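Fludero – preguntas frecuentes del planificador

¿Qué versión instalo?
La de noviembre. La anterior no lee los ficheros de Trimberg.

¿A cuánto corre el bucle de control?
50 Hz por defecto. Se puede subir, pero mirad antes la carga de CPU.

El planificador devuelve "sin solución". ¿Y ahora?
Casi siempre es el margen de colisión. Bajadlo en el yaml y reinicad el nodo – sin reiniciar no lo coge.

¿El timeout?
300 ms. Configurable.

¿Qué pasa con asas y telas muy cerca de la cámara de muñeca?
La segmentación sufre: un asa de tela en primer plano tapa media vista y las tijeras del suelo quedan detras. Subid el umbral de máscara a 85. 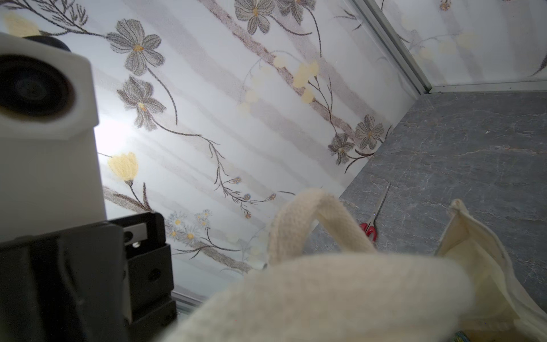

Larasati Osman: a mí con 85 me descartaba agarres buenos, lo dejé más bajo y replanifico en cada paso.

También vale – pero gasta más CPU.

¿Dónde reporto fallos?
En el tracker, con el log completo.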